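Nurstead Layout Corpus

Version 2 of the keyboard layout and typing error corpus, maintained alongside the Zasico remapping tool. Plain text and tab-separated files only. No audio, no timing traces from versions before the current one.

Contents

1. What is in the corpus
2. File layout
3. Collection
4. Fields
5. Cleaning
6. Known problems
7. Hardware notes
8. License and citation

1. What is in the corpus

The corpus holds 2184 typing sessions from 87 participants. Each session is one short text copied from a prompt, with every key event logged in order. The prompts are English prose, shell commands, and lines of mixed punctuation. Participants used their usual layout at the operating system level. QWERTY is the most common by a wide margin, followed by QWERTZ, Dvorak and Colemak.

The main use is measuring substitution errors: the typist meant one key and hit a neighbor. It has also been used to tune correction weights in Zasico and to check whether a proposed remap puts two commonly confused symbols next to each other. It should not be used to estimate average typing speed in any population. Participants were recruited through a mailing list for people who care about layouts, and they type faster than most.

2. File layout

sessions/ has one file per session, named by session number.
prompts/ has the source texts, one per file, UTF-8, no trailing newline.
layouts/ has one table per layout mapping physical position to output symbol.
geometry/ has key center positions for each physical keyboard class, in key units.
splits/ has the train, dev and test lists. Splits are by participant, so no person appears in more than one.
tools/ has the loader, the checker and the script that rebuilds the splits.

Run the checker after download. It compares row counts and checksums and prints the first file that fails. A clean run prints nothing and exits with status zero.

3. Collection

Events were logged with the Agudelo logger, a small desktop program that records scan codes before the layout is applied. This matters for remapped keyboards. A logger that works on characters would report Colemak text typed on a QWERTY board as Colemak positions only if it also knew the layout, and many participants switch layouts in the middle of the day.

The prompt was shown in a fixed-width font above an empty box. Autocorrect, text expansion and sticky keys had to be off. Participants could use Backspace as they liked. The session ended when the typed text reached the prompt length and Enter was pressed.

No participant typed their own text. The logger stops when its window loses focus, so passwords and messages entered elsewhere are not in the data.

4. Fields

session: integer, matches the file name
participant: random four-letter code
t_ms: milliseconds from the first key press
event: down or up
scan: scan code in hexadecimal
pos: physical position, row letter and column number
sym: symbol after the layout was applied, or empty for modifiers
target: symbol expected at this point in the prompt
class: physical keyboard class (full, tenkeyless, laptop, split)

Row letters run from A for the row with the space bar up to E for the number row. The function row is F. Columns count from the left, starting at zero. Keys on the number pad have the prefix N and their own column count.

The target field is filled by alignment after the session, not by the logger. Where the alignment is ambiguous, target holds a question mark. The checker accepts this. The loader drops those rows unless keep_ambiguous is set.

5. Cleaning

Sessions with fewer than 70 key presses were removed. So were sessions where a key-down event had no matching key-up for longer than the rest of the session, which usually means the window lost focus while a key was held.

Auto-repeat was collapsed to a single down event. The original repeats can't be recovered from this release. If you need them, version 1 has them, but version 1 also has the alignment bug described in its changelog and no split boards at all.

Duplicate scan codes from the Zulberg firmware were merged. That firmware sends a second down event on layer change, about which see the note in tools/merge_layers.txt.

6. Known problems

– Right Alt and AltGr are not told apart on all systems. Treat them as one key unless the layout table says otherwise.
– The ISO key between left Shift and Z is marked B0 in the full class and missing in the laptop class, even for laptops that have it.
– Split boards vary too much for one geometry table. The positions given are an average and should not be used for distance measures across the gap.
– Timestamps on some laptops are rounded to the polling interval. The loader does not correct this.
– Left-hand and right-hand labels are not included. Earlier drafts guessed the hand from the column, which is wrong for a good share of typists near the middle columns.

Corrections to the layout tables are welcome as patches. Please include the scan code and the operating system, and do not send a table exported from a remapping tool without checking it against the physical keys.

7. Hardware notes

Full-size boards

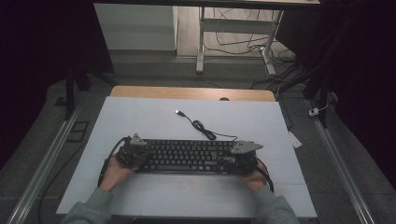
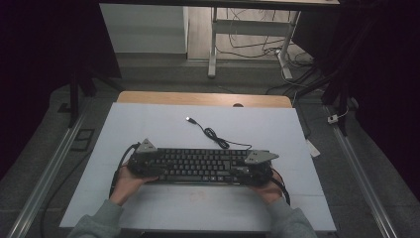 Bottom-row geometry is the least reliable part of the full class. The letter rows agree closely between manufacturers, while row A depends on how much width goes to the space bar and how the remainder is shared among the modifiers. On the black keyboard in the second photo, a group of three keys with brighter white markings sits beside the long space bar, toward the right of the row, and positions in that stretch are the ones to check first when adding a board. Measure from the left edge of the key block and leave the case out of it. Enter key centers to the nearest quarter unit, then run the checker with the geometry option.

Tenkeyless boards share the full table up to the last main column. Number pad rows are skipped when class is tenkeyless, and the loader raises an error if it finds one.

8. License and citation

The data is released under CC BY 4.0 and the scripts in tools/ under the MIT license. Cite as Nurstead Layout Corpus, version 2, and state which split was used. If results depend on ambiguous rows being kept, say so in the same place.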